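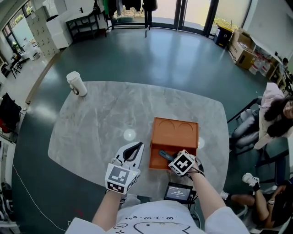 Marian Oyelaran, lab instructor, Intro to Robot Hands, Gusville

Notes for session 4: comparing hand-held grippers

Okay, so last time we talked about arms, and I promised we'd get to the part I like best, the fingers! Everything in this session is about hand-held grippers, the kind you wear or hold while you do the task yourself. The two we're comparing are the Plarkau and the Chisholm. Please read this before you come in, even if you only skim it on the bus.

Start with the jaws. A curved jaw with a soft inner pad is forgiving when you come at an object from a funny angle, and a flat jaw likes things with flat sides (boxes, books, your phone). I used to think flat was the sensible choice for everything. Then I spent an April afternoon trying to get long, thin objects out of a bin with one, and I changed my mind.

Now the marker cubes. You'll see a white cube with a black square pattern on the front of each gripper, and the tracking camera works out where your hand is from that pattern. Keep it facing the camera! The classic mistake is reaching deep into a box with your wrist rolled over, and then the cube goes out of view right when the interesting part starts. The orange box on the marble-patterned table is good practice for this, with its two half-round cutouts in the back wall. Try reaching in with the right hand and holding the left one up and clear.

Bright tabletops are a pain too. If there's a round white glare spot on the surface, slide your box until the work isn't happening on top of it.

What you'll do in the session:

Work in pairs, one person wearing the grippers and one keeping the log.
Do 15 picks with the Plarkau, rest your hands, then 15 with the Chisholm.
Keep an eye on the small black display at the near edge of the table and write the reading down at the start and end of each pick.
Log the drops as well. I mean it, the drops are half the fun.

Last term's class gave me 437 usable picks and 41 drops, and most of the drops came in the first few minutes, before people had a feel for the squeeze. So don't panic if your first tries look awful.

Cables: route them around your wrist with a bit of slack so they don't tug when you reach.

Logs go in the Flurnum folder by 5 p.m. The write-up is one page, and I'd love to hear which gripper you'd pick for a long object and which for a flat one.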